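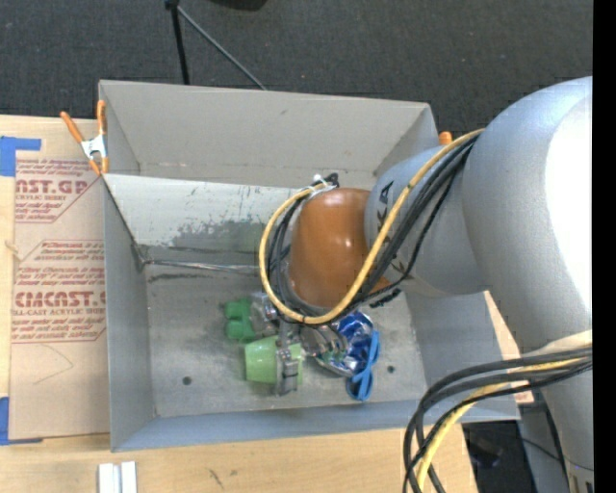 Arm over the metal bin, mixed items, cable routing visible at the wrist.

Nadby Automation Forum > Good Practice > Cable dressing and bin fixturing for picking cells

ivgate_cell_lead
Posted Wednesday, 9:14 AM

We are revising the internal practice sheet for bin picking cells at the Ivgate site and would welcome comment before the July issue. The draft contains the following provisions.

Section 2. External cables shall be tied at the wrist with enough slack for the full rotation used by the program. Slack shall be checked at both ends of travel, with the arm at reduced speed.

Section 3. The bin shall be held in a known position. Spring clamps are permitted during setup. They are not permitted once the cell is released for unattended running.

Section 4. Loose sheet stock, packaging and tools shall be cleared from the tabletop before a run.

The attached view shows the sort of arrangement to which the sheet would apply. Please refer to section numbers when replying.

katona_safety
Posted Wednesday, 10:02 AM

Section 2 is acceptable in principle, but it does not address loops. In the attached view the yellow cable and the black bundle pass under the orange joint and come up around its far side. A loop of that kind can catch on a bin rim when the wrist goes down into a corner. Our site rule requires a corner test: the arm is jogged to each of the inside corners at picking depth, and the person at the pendant confirms clearance before the program is accepted. I recommend that you adopt similar wording.

mr_drurnent
Posted Wednesday, 10:40 AM

I do not agree with Section 3 as drafted. We have used spring clamps on the Drurnent line for long supervised runs and logged 3806 picks in one series without a measurable shift of the bin. A clamp is quick to remove when the bin must be emptied. The rule should concern verification of position, and the choice of hardware should be left to the cell owner.

katona_safety
Posted Wednesday, 11:17 AM

With respect, a supervised series does not support a rule for unattended running. A clamp that stands above the rim is also an obstacle the planner may not know about. The one at the upper left has its handles up there, and the tip of another shows past the opposite corner. If clamps are retained, they should be entered in the collision model in the same way as the walls.

mr_drurnent
Posted Wednesday, 11:31 AM

The point about the collision model is accepted. I maintain my position on the rest.

toolroom_2
Posted Wednesday, 1:05 PM

A comment on Section 4. "Loose sheet stock" needs a definition. There is an acrylic sheet with its paper still on beside the bin, with blue tape at two of its corners. Is a taped sheet loose? Our auditors would ask, and two of them would give different answers. I suggest "any item not fixed to the table by a mechanical fastener."

ivgate_cell_lead
Posted Wednesday, 1:48 PM

Thank you. Under the present intent, a taped sheet would be treated as loose. The definition will be added, although "mechanical fastener" may exclude some fixtures we wish to keep.

nadby_vision
Posted Wednesday, 2:20 PM

May I ask that the sheet say something about test items? Many cells are accepted on plain boxes and then given cups, foil packages and other difficult shapes. Bright foil against bare metal is hard on many depth sensors, and a clear item next to it is harder still. We ask for at least 6 item types in an acceptance run, of which 2 must be reflective or see-through. The last such run on our side was 3551 attempts, and failures were recorded by item type - a single overall rate tells the maintenance group very little.

mr_drurnent
Posted Wednesday, 2:36 PM

That belongs in an acceptance procedure. A practice sheet on cables and fixtures should remain short enough to be posted at the cell.

nadby_vision
Posted Wednesday, 2:51 PM

A cross-reference would be sufficient for our purposes.

ivgate_cell_lead
Posted Wednesday, 4:10 PM

The following changes will be made to the draft. Section 2 will include the corner test. Section 4 will carry a definition of loose items. A cross-reference to acceptance testing will be placed at the end.

Section 3 remains open. Sites that wish to keep clamps for unattended running are asked to send their position check method and the interval at which it is repeated.

katona_safety
Posted Wednesday, 4:26 PM

Please also state who signs the corner test. Our form has a line for the cell owner and a second for the shift lead. I can post a blank copy.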